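Wokatby cell

The Wokatby cell is a two-arm tabletop robot cell used for handling artificial flowers. Sorting, picking up, laying out by stem. It is set up around a white table and is named after the town of Wokatby, where the first one was put together in a rented unit behind a craft supply warehouse. The arms, grippers and wrist cameras are off-the-shelf parts. The controller software is called Zaltard. Most written material about the cell concerns its upkeep, mainly the grippers, cables and cameras.

Layout

Two arms, mounted at the sides of the table, reaching in toward the middle. Each carries a black two-finger gripper with a small camera module on top. A fixed camera looks over the whole table. The tabletop is two panels butted together, and the seam is used as a rough center line when the arms are set up. The finish has to be plain and matte. An early glossy top threw glare into the wrist cameras and was dropped.

Trays stand at the side of the table. Both white and clear ones are used. Stems and leaf sprigs are laid out by hand before a run. Sprigs come off the stems fairly often and are either left on the table or put back on, depends on the job.

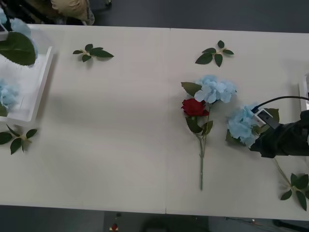 Gripper holding a blue hydrangea stem, with a rose and hydrangea bundle on the table.

Setup

Normal order is table, arms, cables, cameras, then flowers. The table gets leveled first and locked. Moving it afterwards means doing the arm positions over, no way around that.

Arm bases are bolted down and each arm is driven slowly to a set of 6 touch points on the tabletop. A printed paper sheet is taped over the seam for this. If an arm misses a point by more than the width of the printed line, the base is loosened and the routine starts again from the first point. Skipping back to the missed point only is a common shortcut and a bad one. The error usually just moves to the other side of the table.

The Derkach mounting plate, used on later cells, has slots in place of round holes and makes this quicker. It also works loose more easily. Bolts on the slotted plate are checked weekly, on the older plate monthly.

Housings are labeled with a short ID before first power-up. The ID goes in the log and in the Zaltard settings file, and the two have to match. Swapped IDs are the usual reason for an arm moving when the other one was told to.

Cabling

Cables are the part that needs the most attention. Gripper and camera cables run outside the arm and need slack for the wrist to turn, but too much slack and the loop drags over the flowers, catches a petal or hooks under a leaf. The usual practise is to turn the wrist to both ends of its travel by hand, power off, and tie the cable at the point where it just goes straight. Then check again with the elbow folded.

Ties go on soft, hook-and-loop and not zip ties. Zip ties cut into the jacket. A jacket with a visible nick is replaced, tape is only allowed to the end of the shift. 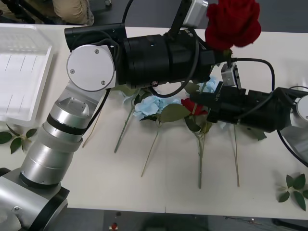
With both arms over the table the loops can also catch each other. Zaltard keeps the housings apart but knows nothing about cables, so the crossing test is done by eye at low speed, one person watching and one hand on the stop button. Any snag and both cables get tied again, also the one that looked fine.

Floor wiring is run behind the table where there is room. Anything dropped on the floor gets picked up between runs and not during.

Grippers

Fingers are black with a smooth, flat inner face. Wire-core stems are hard on them and over time leave a groove across the pad, after which thin stems slip or turn. Pads are inspected every 300 grasps and replaced at 2000, or earlier if a fingernail catches in the groove. The longest run on record with one set is 1159 grasps on rose stems only, pads were already badly grooved when they came off.

Pad replacement is done with the gripper open and unpowered. Old pad off, glue residue wiped off with alcohol, new pad pressed on and left under a clamp overnight. After that the closing position has to be zeroed again or the fingers will push too hard on the new, thicker pad. This gets forgotten a lot. Symptom is a bent stem on the very first pick.

Finger alignment is checked with a strip of paper. Close on it, pull. It should drag evenly from tip to base.

Wrist cameras

Lenses pick up lint from the fabric petals and are wiped at the start of each shift, dry cloth, no spray. Focus is fixed and set for the area at the fingertips. Set it with a real stem between the fingers, a flat test card gives a result that's slightly off. Exposure is set on the bare tabletop and then brought down a little. Leaves cause the most trouble at close range, one big leaf can fill almost the whole top half of the view, a bit blurred, with the stem showing only as a thin line running down between the two fingers. Color is no safe guide there either, the same stem can go from bright green to straw partway down. So the stem finder is tuned on the lower part of the view, and the leaf area is masked out when teh match score drops.

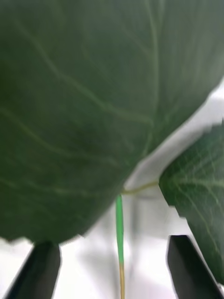
Camera brackets are held by small screws that back out with vibration. Medium thread lock, not strong. A shifted bracket shows up as picks that miss to the same side every time. Tighten first, then recalibrate, and log both. If the offset comes back within a day the bracket itself is probably bent, and it gets replaced. Fingers sit at the bottom of the view, one on each side, tips pointing inward, and this is handy as a quick check with no tools: if one tip reaches in much farther than it did in the reference shot, something has moved.

Variants

The Viklund version has a single arm and a turntable in place of the second one. Cheaper, slower, less cable trouble. Its upkeep schedule is otherwise the same, apart from the turntable bearing, greased every June.

Parts lists for both versions last revised Sunday, March 7, 2021. The older list gives the wrong screw length for the camera bracket and should not be used.

See also

Derkach mounting plate
Viklund turntable cell
Zaltard (software)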